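Iltimstead Robotics Club > Build Season > Basket task, collecting demos

padfoot_pete
February 18, 2024
We have 13 good demos of the basket task. The plan says 50 by the end of the month. At the current rate we finish after I graduate. Can we talk about why so many get thrown out?

kandasamy_k
Because people rush the approach. I went through the rejects and most of them start with the gripper already halfway to the basket. The policy needs to see the boring part.

wobblebot
The boring part is all I have to offer, so good news for me.

Serious question though, are we still using the felty pads? I liked the bare fingers. You could feel when you had hold of something.

padfoot_pete
You could also hear when you dropped it. Pads stay.

vurside_vic
Disagree with Pete, for the record. Our team at Vurside ran bare fingers all last November and did fine.

padfoot_pete
You did fine at picking up erasers, Vic.

tharindu_a
Tharindu Abeysekara here, faculty advisor and payer of the 3D printing bill. Pads stay until somebody shows me numbers. On the rejects, I think Kandasamy is half right. The starts are too close, but they're also all the same. Please begin farther back, fingers open, with a decent stretch of table between you and the basket, and come in from a different angle each time.
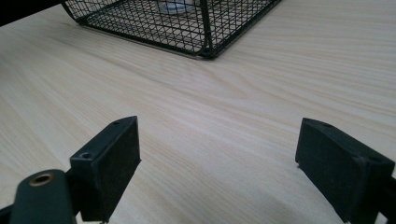
Also wait a second before you move. Half of you take off like the starting gun went off, and then the first part of the motion is useless.

kandasamy_k
How far back is "farther back"? Last time we got told that, wobblebot started from the hallway.

wobblebot
I was being thorough.

tharindu_a
Arm's length. Stay in the room.

vurside_vic
Dudcombe has 400 demos, by the way. I asked their captain.

padfoot_pete
Dudcombe also says their robot weighs less than their binder.

kandasamy_k
I'd take 50 clean ones over 400 from Dudcombe. Pete, can you put the rejects in their own folder so I stop opening them?

padfoot_pete
Done. It's called "wobblebot."

wobblebot
I'm in after school tomorrow if anybody wants to watch me stand still for one second.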